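The **Lerndale Exchange** is a regional securities market dealing in the shares of small and medium-sized companies. It is operated by Meltinar, a limited company, and its main index is the Lerndale General, which is calculated once each trading day after the close. 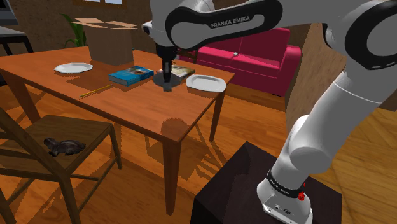
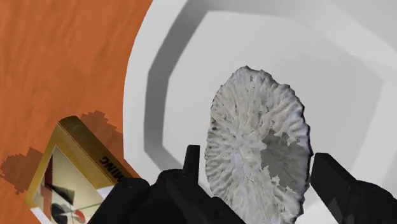
Critics of the exchange, Kairys among them, have argued that a single daily auction leaves smaller holders waiting too long for a price, and that "a seller who misses the morning deadline carries the risk until the next day". The operator has kept the auction for its lower tier and allows continuous dealing only in the upper one.

## Structure

The exchange has 2 tiers. Companies in the upper tier must publish half-yearly accounts and keep at least a quarter of their shares in public hands. The lower tier is open to younger firms and asks for annual accounts only. Membership of each tier is reviewed every June.

## Listings

As of December 1, 2022, there were 322 companies listed, of which Rorumar, a shipping and storage group, was the largest by market value. The General stood at 854 points on the same date. Most listed firms are in food processing, transport and building supplies. Banks are admitted to the upper tier only.

## Trading and settlement

Orders are placed through member brokers. The minimum order in the lower tier is 380 shares, although holders of smaller parcels may sell their whole stake in one order. Dealing in a share is halted when its price moves by more than a tenth in one session, and resumes at the next auction.

## See also

- Call auction
- Market capitalisation
- Free float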